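The Lid Drawer

Grosholm, in July

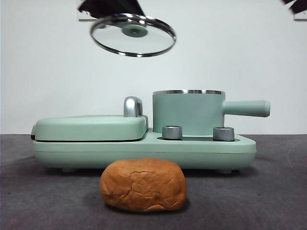
A glass lid with a green knob.

Valentin Lebrun came back to Grosholm on the noon ferry to empty his mother's house. The buyer wanted it by Friday. He had a roll of trash bags, a borrowed van and a list his sister had dictated over the phone, and he had lost the list somewhere before the harbor.

He started in the kitchen, which was a mistake. The bedrooms would have been quick. His mother had kept clothes the way other people keep receipts, in order and only as long as she needed them. But the kitchen had the lid drawer, and it took him most of an hour to get it open. Something had slipped down behind it. He worked a butter knife along the gap until whatever it was gave way, and the drawer came out all at once and landed on his foot.

There were lids in it and not much else. Glass ones, tin ones, one with a cork pushed through where the knob had been. As far as he could remember there had never been more than four pots in the house.

He sat down on the floor and took his shoe off. The toe was red but it moved.

Mrs. Han from next door came in without knocking. She had always done that. She was carrying a plate of cold potatoes with a second plate turned over on top.

"You found the drawer," she said.

"What is all this?"

"She bought them at the Stutero sale. Every spring. They'd have a box of lids with no pots, and she'd say it was a shame."

"So she bought the lids."

"She figured the pots would turn up."

Mrs. Han set the plate on the stove and looked around the room. The calendar was still on the wall. She took it down, rolled it up and put it under her arm, and Valentin didn't ask.

They ate the potatoes standing up. She told him who had died and who had moved to Vornow, and she used the same voice for both. The cannery was closed for good. The school was down to one teacher. The man buying the house had offered 400 less than the asking price and then paid in full when his wife saw the garden.

"What did she want with the garden?" Valentin said. "It's rocks."

"She likes rocks."

After she left he filled two bags with tins and jars and carried them to the van. It had gotten hot. From the road he could see down to the water, where the afternoon boat was turning around in the harbor, and past that the mainland, flat and gray. He had left on that boat when he was 19. His mother had walked him down and given him an envelope with 1,000 in it, all small bills, and told him not to open it until he got where he was going. He opened it before they passed the breakwater. He bought a coffee and a ham roll with the top bill and felt bad about it for years.

When he went back in, he knelt and reached into the space where the drawer had been, to see what had been jamming it. He found a spoon, a dead moth and a savings book with a rubber band around it. The band broke when he touched it.

The book was in his name. The first deposit was from the month he left, and after that there was one nearly every month, 10 or 15 at a time, once 45, with the bank's stamp beside each. The last line was four years old. The total was 2,433.

He read all the pages. Some months were missing, and he tried to work out what had happened in those. One was the winter the boiler went. Another was the month of his wedding, when she had come over in a new coat and he had told her she shouldn't have spent the money.

The phone rang in his pocket. It was his sister.

"Are you doing the upstairs?" she said. "I told you to do the upstairs first."

"I'm in the kitchen."

"Did you find anything worth keeping?"

He looked at the drawer. It was almost five o'clock, and he hadn't taped a single box.

"Do you need any lids?" he said.

"Any what?"

"Lids. For pots."

"What size?"

"All of them," he said. He held the phone against his shoulder, pulled the nearest box over and began to wrap them in newspaper, the big ones first.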